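Equipment planning for the household handling programme: update for partner sites

Jul 18, 2025

The equipment plan for the coming year of the Kubo household handling programme has now been agreed in outline. This item sets out what the Grornusville office intends to buy, what it will ask partner sites to provide for themselves, and the dates by which requests should reach us. It replaces the short notice circulated with the spring issue.

The programme collects demonstrations of ordinary domestic work, at present chiefly the sorting and folding of clothes, with hand-held grippers used in real homes. The recordings are then used at Udberg to train the arm on the test bench there. Most of the budget in past years went on the arm and its upkeep. The new plan moves a larger share to the hand-held units, which have been in short supply at every site.
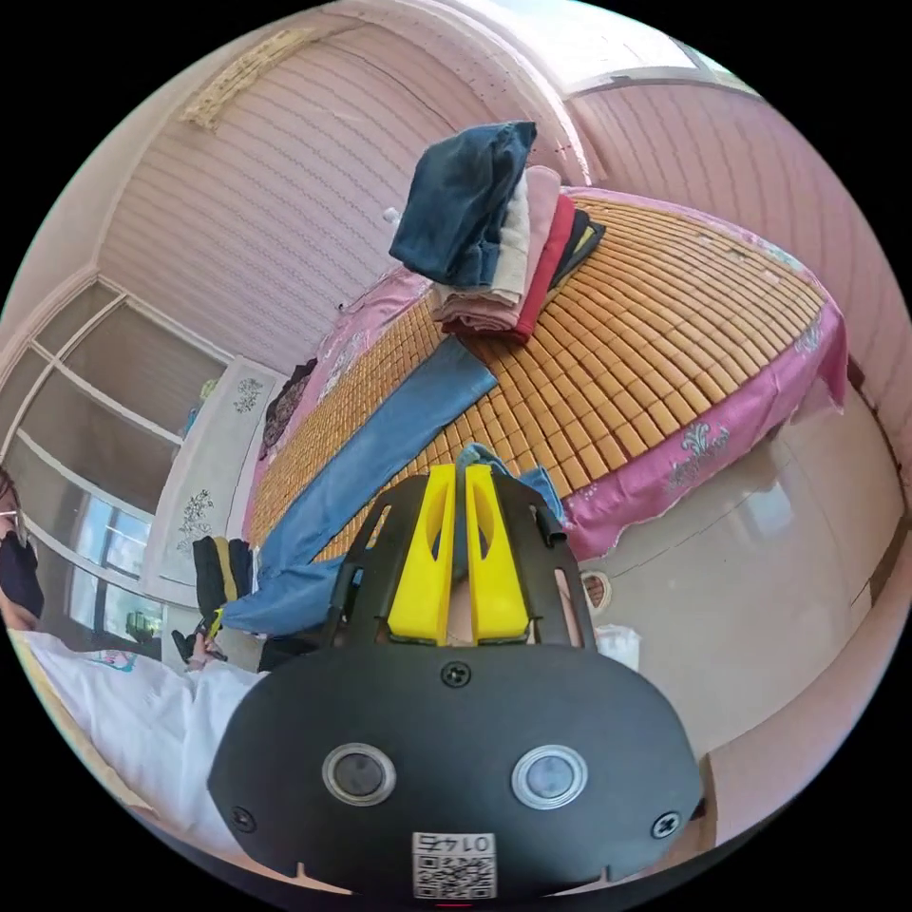
Gripper 0147 at a bedside, with folded clothes stacked on the mat.

Hand-held grippers

We plan to hold 30 complete units by the end of the year, including those already in service. Each unit is to carry its own printed number and code label, and the number must be entered in the equipment register before the unit leaves the office. Sites which have been using a handwritten list are asked to send us a copy so that the two records can be matched.

The figure allowed for a complete unit is 473 pounds. It covers the body, the finger assembly, the lenses and a carrying case, but does not cover a recording device or memory cards. These are bought centrally and issued on loan. Sites should not purchase their own, as cards of mixed types caused a good deal of extra work at the Udberg end last winter.

Two or more units are often needed in one room at the same time, and requests should be based on the largest number of people working together at any session. Sites with a single working pair may ask for one unit as a reserve. Larger reserves will be held at Grornusville and sent out on request.

Fingers and wearing parts

Fingers wear faster than any other part of the unit. Clothing is gentle on them compared with kitchen work, but the repeated closing on seams, waistbands and thick hems does in time affect the grip, and a worn pair gives recordings that are of little use for training. The plan therefore treats fingers as a consumable. They will be ordered twice a year and shared out according to the hours recorded by each site.
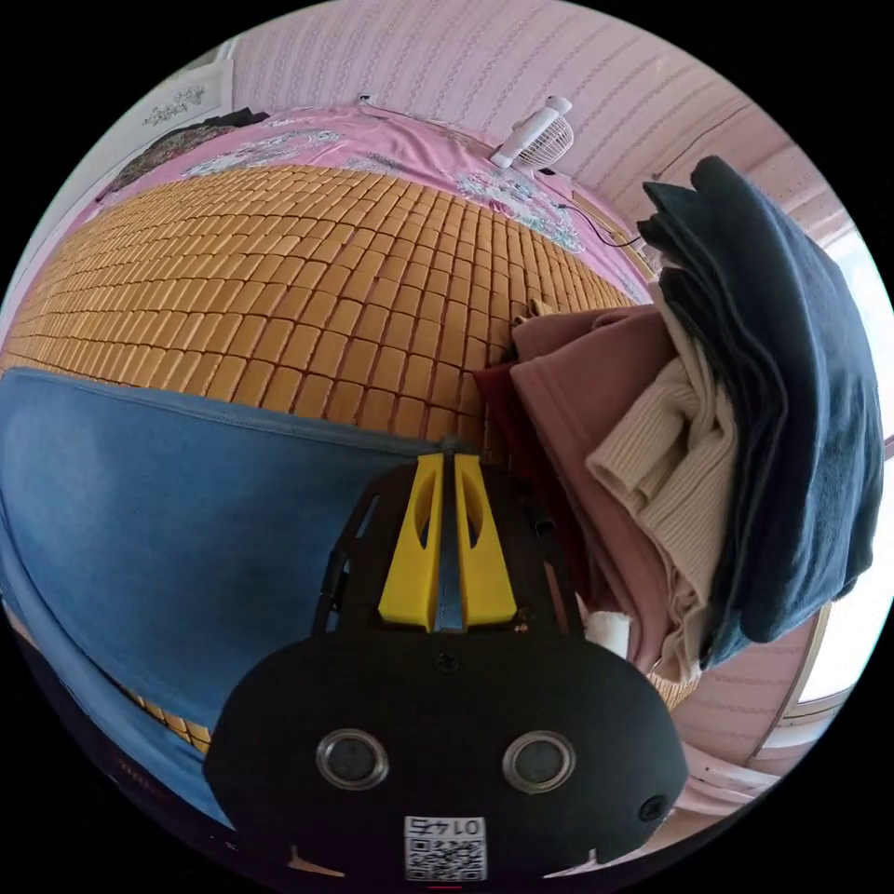 The same approach will apply to screws and labels. A small box of spares will go to each site with the first delivery, and further supplies should be requested on the ordinary stores form. Labels must be replaced as soon as they become hard to read. A replacement label must bear the same number as the original — a new number breaks the link with the earlier recordings and should be issued only when the whole body of the unit has been changed.

Repairs to the frame are to be carried out at Grornusville. Sites may change fingers and tighten screws, but should not open the body. Carriage in both directions will be met from the central budget.

Garments and household items

A sum of 2910 pounds has been set aside for clothing and bedding. Earlier plans made no provision for this, and sites relied on whatever was to hand. That arrangement has produced useful variety, and we do not wish to discourage it. There are, however, gaps in the range of fabrics recorded so far, and the money is intended to fill them. Denim, ribbed knitwear and heavy dark cloth remain priorities. Dark garments in particular are needed in greater number, as the bench arm at Udberg has performed less well with them.

Second-hand items are acceptable and are preferred where they can be had locally. Receipts should be kept. Garments bought from this fund remain the property of the programme and should be listed separately from the equipment register.

No money has been allowed for furniture. Work will continue in rooms as they are, on the beds, mats and tables normally used there.

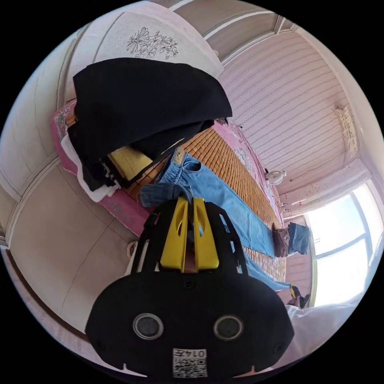
The bench arm at Udberg

The arm will be kept in service for a further year. Bandora, which holds the present maintenance agreement, has offered to extend it on the existing terms, and the office has accepted. A replacement will be considered once the results of the next round of training are known, and a separate paper will be prepared at that time. Sites are asked not to include any request for an arm in their returns for this year.

A modest sum has been kept back for adapting the arm to take the same fingers as the hand-held units. This work was put off twice and is now the first call on the Udberg allocation.

Requests and delivery

Returns have been received from 7 sites to date. Those still to reply should state the number of units now held, the number out of use, and the number requested, together with the label numbers of any units awaiting repair. The form is unchanged from last year.

Orders will be placed in a single batch, and delivery to sites is expected in November. Units will be sent out in the order in which complete returns were received. Incomplete forms will be sent back for correction and will take their place from the date on which they are returned to us.

Questions about the plan should be addressed to the equipment desk at the Grornusville office.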